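How to get grout haze off dark green tiles?

Karthik Howlader
Posted 22 August 2018

Hello all. We moved into a flat in Stilport and the passage to the kitchen has large tiles on the wall, green and quite dark. The previous owner put new grout in 3 joints near the door, and since then a white film stays on the tiles next to them. I washed it with warm water and washing-up liquid. It goes away while wet and comes again when the wall dries. I have also tried a cream cleaner from Mevis, with no difference.

I do not know if the tiles are ceramic or real stone. This is my worry, as I have read that acid is bad for some stones. The builder's merchant Chauhan offered me a haze remover for tiles, but the label does not say which stone is safe. Can I use it, or is there something softer to try first?

Green wall tiles with pale joints: 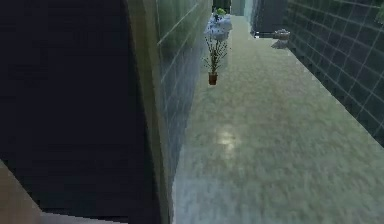
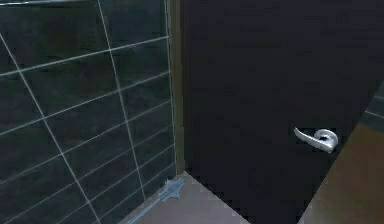

Beathag Menzies
Do not use acid before you know the material. Put one drop of lemon juice on a spare tile, or in a corner behind a door. If it fizzes or leaves a dull mark, you have marble or limestone and must stay with a neutral cleaner. If nothing happens after 16 minutes, it is probably ceramic or porcelain, but I would still test the remover on one small place.

Wet the joints with clean water before you begin — dry grout drinks the cleaner and can lose its colour. Work on a small area, use a white nylon pad, rinse two times and dry with a towel. Never mix it with bleach.

Plurkar
vinegar. worked in my bathroom

Karthik Howlader
Thank you both. I will leave the vinegar until I have made the lemon test behind the door.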